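NOTAS PARA LA CHARLA. Club de robótica Neradness, encuentro de clubes, viernes 19 de agosto

(Arrancar sin diapositiva, con la pantalla en negro. Respirar. No pedir perdón por los nervios.)

Hola a todos, gracias por quedaros hasta esta hora, que ya sé que somos lo último antes de la merienda. Vengo en nombre del club Neradness, somos 12 y hoy me ha tocado a mí porque perdí el sorteo (es broma, me presenté yo, que me encanta esto).

Os voy a contar en qué andamos desde diciembre. El proyecto se llama Vekia y la idea cabe en una frase: que un robot con dos manos coja una botella tumbada en una mesa y la ponga de pie. Ya está. Cuando se lo conté a mi madre me dijo: «¿y para eso tantos meses?». Pues sí, mamá, para eso tantos meses.

(Pausa, aquí suelen reírse. Si no se ríen, seguir igual.)

Empezamos queriendo hacerlo con una sola mano. El código lo llamamos Pruvov, no me preguntéis por qué, viene de una errata que se quedó en la primera carpeta. Con una mano la botella rueda. Rueda siempre. La empujas un poquito con los dedos y se te va, y si aprietas antes de tiempo sale disparada hacia el otro lado. Así que nos pasamos a dos: una sujeta y la otra entra por el lado contrario. Sobre el papel, facilísimo.

(DIAPOSITIVA 4. Dejarla puesta un buen rato.)

Mirad la mano derecha, que es la que manda en esta fase. Los dedos van por encima de la botella naranja y se cierran por el lado de allá. La izquierda está abierta, en alto, esperando turno. Ese «esperando turno» nos costó más que todo lo demás junto, ahora os lo explico.

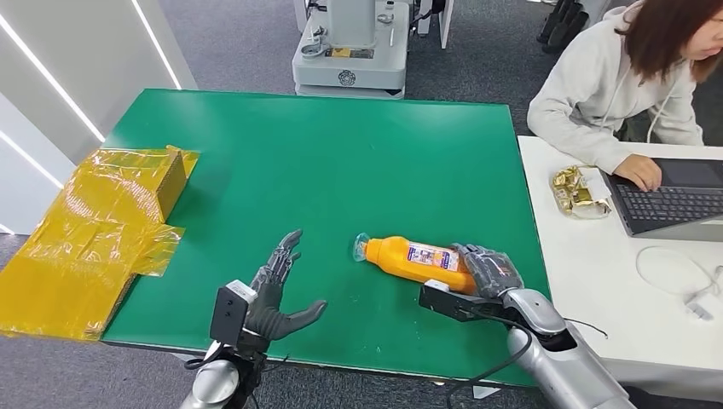 Foto: archivo del club Neradness

El problema es cuándo entra la izquierda. Si baja demasiado pronto, choca con el cuello. Si tarda, la derecha ya está levantando ella sola y la botella se le gira entre los dedos. Al principio lo hacíamos por tiempo: cuentas hasta tanto y bajas. Un desastre, claro, depende de cómo esté colocada la botella. Luego probamos a que la derecha «avise» cuando los dedos dejan de cerrarse, y ahí la cosa cambió muchísimo.

(Contar lo de Josiane. Corto, que me enrollo.)

La idea del aviso fue de Josiane Chevalier, nuestra profe. Bueno, ella dice que fue nuestra. Nos hizo repetir el gesto a nosotros, por parejas, con los ojos cerrados, pasándonos una botella sin hablar. Hacedlo en casa, de verdad. Te das cuenta enseguida de que no sueltas hasta que notas la otra mano.

Números, que sé que los del club Gaillard me los van a pedir luego en el pasillo. Llevamos 762 intentos apuntados en la hoja. De esos, 713 valen para comparar; los otros los tiramos porque habíamos cambiado algo a mitad y no lo habíamos anotado. Consejo gratis: anotadlo todo, también lo que os dé vergüenza.

(Si voy mal de tiempo, saltar hasta «Qué nos falta».)

Sobre la mesa: la parte de arriba verde nos gusta mucho para trabajar, el naranja resalta una barbaridad. La etiqueta es otra historia. Según cómo caiga la botella, el programa ve una cosa u otra, y el tapón transparente ya ni os cuento, con ciertos brillos lo pierde. Estamos probando a buscar primero el cuerpo de la botella y deducir de ahí dónde está el cuello.

Qué nos falta: botellas de otros tamaños, y que las dos manos se cambien los papeles cuando el cuello apunte hacia la derecha. Ahora mismo eso no lo hacemos, lo digo antes de que me lo preguntéis.

(DIAPOSITIVA 5, el correo del club. Quedan 10 minutos para preguntas. Repetir cada pregunta en voz alta, que al fondo no se oye. Beber agua.)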